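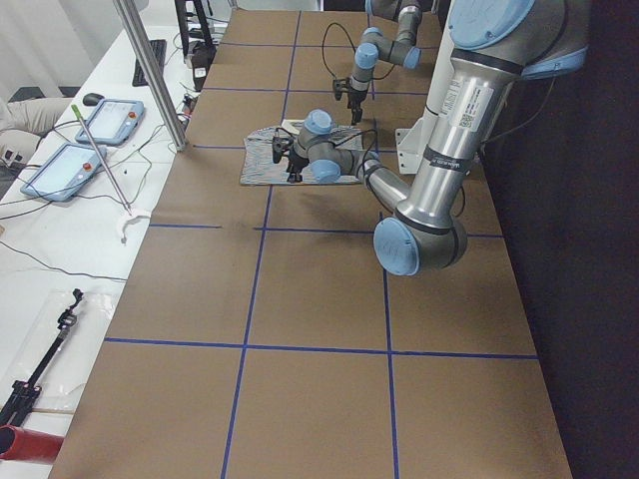 The long table at Grandcombe, with brown kraft paper, dark blue tape and a gray patterned cloth lying flat.

The Grandcombe Household Textile Collection holds 884 pieces of ordinary domestic cloth, among them dish towels, napkins, table covers and bedding. Qistina Hartono has managed its handling and storage program since the collection moved from Dunleavy. She spoke with Vernon Arsenault about surfaces, labels and the current review of folded items.

Ms. Hartono began with the table itself. It is covered from end to end in brown kraft paper and marked off into large rectangles with dark blue tape. "People expect white," she said. "We worked on white paper at Dunleavy, and pale napkins were very hard to read against it. You would miss the edge of a hem. Brown paper gives us an even middle tone for most of what we have."

The paper is changed each September and whenever a section is torn or stained. The tape is laid again at the same time, using marks made on the underside of the table. Ms. Hartono described the afternoon spent on this as "the least popular job of the year," and said that she does it herself, with one helper to hold the roll.

Asked about the size of the rectangles, she explained that they were set by the napkins and hand towels, which make up the largest part of the collection. "A cloth of that kind should lie inside its lines with a margin on every side. If it does not, I want to know whether it was placed badly or whether the record has the wrong measurements. Both have happened." Larger pieces are allowed to cross the tape. Table covers are opened one half at a time.

The review of folded items covers 553 pieces, of which 336 have been completed. Each is taken from its box, opened, laid flat and checked along the old fold lines before it is folded again in a new place. Patterned cloths receive particular attention. "On a plain towel a crease shows itself," Ms. Hartono said. "On a gray pattern you can look straight at it and see only the pattern. I run the back of my hand over it first, then I look."

The collection uses paper tags throughout. Sewn labels were considered when the storage rooms at Tamdale were fitted out, and a trial was made on two sheets, but the stitching pulled on worn fabric and the idea was dropped. Ms. Hartono accepts that a paper tag has its own problems. "It can go astray, certainly. So the tag stays with the cloth while the cloth is open, and it goes back into the fold last."

Mr. Arsenault asked whether smoothing was part of the work. She replied that it was kept to a minimum. Staff may lift a corner and set it down again, but they do not pull a cloth square. "Many of these were never square. Someone hemmed them at a kitchen table in Nosdale and used them every day. I would like the record to say so."

The remaining pieces in the review are chiefly bedding. Ms. Hartono expects them to take longer than the napkins and has asked for a second shelf of flat boxes before they are brought up from storage.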